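October
By Nadine Azar

Brukeo Grasp Planner, version 8

Brukeo is a grasp planning package for arms with a camera at the wrist. It takes the wrist view, proposes a set of grasps, ranks them, and hands the winner to whatever motion controller you already run. Prisotlow sells it by the seat. The product sheet calls it "ready for any environment," a phrase I have now read on the boxes of four competing products, and I'd ask you to ignore it on this one too.

What you get for the license: the planner, a calibration tool for wide lenses, a log viewer, and connectors for the common middleware. What you don't get is a collision model of your own workspace. You build that yourself, and the manual gives it two pages.

The calibration tool is the best part. Fisheye lenses are sold for wrist work so the planner can see the fingers and the surroundings at once, and most planners then make a mess of the outer third of the view. Version 8 plans directly on the curved image and skips the flattening step. Planning time drops to 700 milliseconds per grasp on our bench machine. Prisotlow quotes a lower number, on hardware it does not name.

Camera roll is handled by a single setting. Get it wrong and the planner will still give you grasps, with high confidence scores, pointing the wrong way. There should be a warning for this. There isn't.

Outdoor use is listed as supported. I would read that as "will start up outdoors." Small toys on a bright white surface in full sun are a fair test, with a lawn behind them and people standing well within view. Exposure is left to the camera driver, and the planner has no way to ask for a darker picture when the surface under the objects washes out.
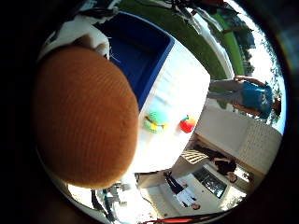 Liliana Ferraro wrote in to say that I'm too hard on the exposure question. In her view a planner has no business touching camera settings, and anyone working in sunlight should lock the exposure before the first run and leave it alone. She would sooner see the confidence scores fixed.

Fair enough on the scores. They bunch up near the top of the scale, so a threshold does very little work. I set ours at 0.9 and it rejected almost nothing. On exposure I'd still like a flag in the log, at least, when half the view is clipped.

People in view are masked out of the grasp search. That is all the mask does. It isn't a safety function, the license terms say so in small type, and the sales page ought to say it in large type.

Requirements: Linux, a supported graphics card, 26 GB of free disk. Logs fill up fast, so plan on more.

Support: email only, replies within 9 working hours. Ours took longer.

Trial: yes, full features, log export turned off. Ask for export before you agree to anything, as you can't judge the scores without it.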